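Accueil > Cuisine > Conserver > Herbes fraîches

Congeler les herbes du jardin sans perdre leur parfum

Imprimer cette page | Envoyer par e-mail

Chaque année au mois d'août, c'est la même histoire chez moi : le basilic déborde de son bac, le persil monte, la ciboulette fait ce qu'elle veut, et je me retrouve avec bien plus d'herbes que nous ne pouvons en manger. Pendant longtemps je les ai fait sécher, pendues dans l'escalier (c'était joli, je vous l'accorde !), mais le basilic séché, pour moi, ça sent un peu le foin. Depuis que je congèle, je mets du vert dans mes soupes jusqu'au printemps, et c'est un vrai bonheur.

La cueillette d'abord. Allez-y le matin, une fois la rosée partie, et prenez les tiges jeunes. Laissez les feuilles jaunes ou grignotées au compost. Pour une première fois, comptez 300 g d'herbes, c'est déjà un beau saladier et on n'y passe pas la journée.

Lavez-les à l'eau froide, en les remuant doucement avec la main, puis essorez. Et là, je vous en supplie, prenez votre temps : étalez tout sur un torchon propre, repliez un deuxième torchon par-dessus et allez boire un café. Des feuilles mouillées, cela fait un bloc de glace, et on finit par attaquer le persil au couteau à pain (je l'ai fait, je ne recommande pas).

Le persil, la ciboulette et l'aneth se hachent grossièrement. Étalez-les en couche fine sur une plaque, une petite heure au congélateur, puis versez-les dans un sachet à fermeture. Aplatissez le sachet avec la paume en poussant l'air vers l'ouverture, et fermez en pinçant bien la glissière d'un bout à l'autre. Notez le nom de l'herbe au feutre avant de remplir, c'est tellement plus facile sur un sachet vide.
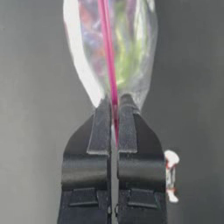
Faut-il blanchir le basilic avant de le congeler ?

Tout dépend de ce que vous voulez en faire. Pour un pesto bien vert, plongez les feuilles quelques secondes dans l'eau bouillante, puis dans l'eau glacée, et séchez-les. Pour une sauce tomate qui mijote, ne vous compliquez pas la vie, le goût sera très bien sans cela.

Moi, le basilic, je le préfère en glaçons. Je le mixe avec un filet d'huile d'olive, je remplis un bac, et le lendemain je démoule le tout dans une boîte. Mon vieux bac Rollby donne des cubes un peu gros, un seul suffit pour une poêlée de courgettes. La menthe aime mieux l'eau que l'huile, surtout si vous la destinez au thé.

Le thym et le romarin se congèlent en branches entières, sans rien faire d'autre. Une fois pris, on frotte le sachet entre les mains et les feuilles tombent toutes seules !

Côté conservation, je garde mes herbes presque 8 mois. Ne les décongelez pas, jetez-les directement dans la casserole en fin de cuisson. Pour une salade, par contre, passez votre chemin, elles seront toutes molles.

Commentaires (3)

Chala
Merci pour le coup du torchon, mon persil faisait toujours un pavé. Et la coriandre, ça marche ?

Clerkar
Pour la coriandre je fais des glaçons à l'huile, comme le basilic. Hachée au sachet, je la trouve fade.

Mamie-potager
J'en suis à 9 sachets de ciboulette, mon mari demande où mettre les glaces…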